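Destley Winter Table: a small collection of midwinter recipes

Version 4, last changed 25th February

What is in it

Destley Winter Table is a collection of 41 recipes for the dishes that families in my part of Iceland cook between Christmas and the end of January. Most of them belong to Þorrablót, the midwinter feast, but I have also kept the plain food that people eat on the days after it, when everybody is tired of sour and smoked things and wants only soup.

The recipes came to me as handwritten cards, letters and two school notebooks. I typed them and translated them into English. My own mother's recipe for rye bread is among them, and also her second one, which she denied having.

Files

recipes.csv has one line for each recipe
steps.csv has the cooking steps, joined to the recipe by its id
glossary.txt explains the Icelandic words that I did not translate
sources/ holds the typed text of every card, before I changed anything

Fields in recipes.csv

id: a short code, for example soup-03
name_is: the Icelandic name
name_en: my translation, sometimes a little clumsy
day: feast, eve, or after
serves: a number, or empty when the card did not say
minutes: total time, without soaking
origin: the farm or family name, if I was allowed to give it

Measures

All weights are in grams and all liquids in milliliters. Old cards often say "a cup", and the cups were not the same in every house. I used the cup from the Ingvarsson cards, which has a line drawn on the paper to show its height. If you see a strange number such as 230, it comes from that cup.

Oven heat is in Celsius. Where a card says only "a slow oven" I wrote 90 for the rye bread and left the field empty for all the others.

Known problems

Soaking time for salted meat is missing in 10 recipes. Please do not guess it from the other ones, the salt was very different from farm to farm.

The Grulico cards were copied twice by different people and do not agree about the sugar in the rhubarb jam. Both versions are kept, marked a and b.

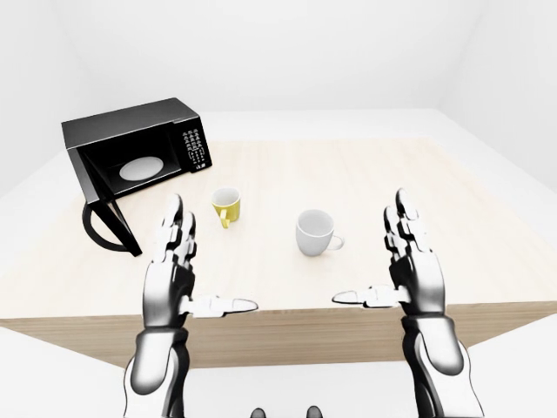

Some steps for warming leftovers were written for a wood stove. I have not changed them to modern kitchens, so you must find your own time and heat. The white sauce especially burns fast.

The letters ð and þ are saved in UTF-8. If your program shows question marks in their place, choose the encoding by hand when you open the file.

Use and thanks

You may cook from it, print it and share it, also in a paid cookbook, if you name the collection. Corrections are welcome, and please write the recipe id in your message. Pravov made the script that checks the files for empty fields; it is in the tools folder and has its own license.

Maintained by Leif Gunnlaugsson. I answer slowly in the lambing season.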